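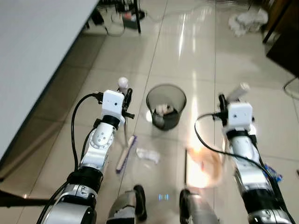 How long do players stay with a collegiate esports team before they leave?
In the league studied for this report, the median stay was 388 days, or slightly more than one academic year.

Roster Stability in the Vultdale Collegiate League
Student Project Report
Submitted by Tsung-han Lam
May 11, 2020

1. Purpose
The Vultdale Collegiate League runs a team-based strategy title with five starting players per side. Coaches in the league have asked whether frequent roster changes hurt results. This project examined league records to determine how often starting players are replaced and whether teams that keep the same starters win more matches.

2. Data
The league office supplied match sheets for 6 seasons. Each sheet lists the starters, the substitutes, the map side and the result. After forfeits and exhibition matches were removed, 3455 individual player appearances remained, covering 266 players. Names were replaced with codes before analysis. Two teams, Ellomach and Zosetti, changed their sponsors and their names during the period; each was treated as a single team throughout.

3. Method
A roster change was recorded when a starter missed three matches in a row and another player took the same role. Shorter absences were treated as substitutions. Players still active at the close of the final season were included in the median using a standard survival estimate. Win rates were compared for the five matches before and the five matches after each change.

4. Results
Most changes took place in August, before classes resumed. Teams that replaced one starter showed little difference in win rate. Teams that replaced three or more won fewer matches in the period that followed, although most had also been losing beforehand. The support role was the most stable position and the jungle role the least. Ellomach kept the same starters for two full seasons and finished second in both.

5. Limitations
The match sheets do not state why a player left. Graduation, transfer, academic standing and personal choice could not be separated. Practice matches were not recorded.

6. Further Work
A short exit survey, given to departing players by team captains, would supply the missing reasons. The Michailidis Library has agreed to store the coded data set and the scoring sheets for use by later student groups.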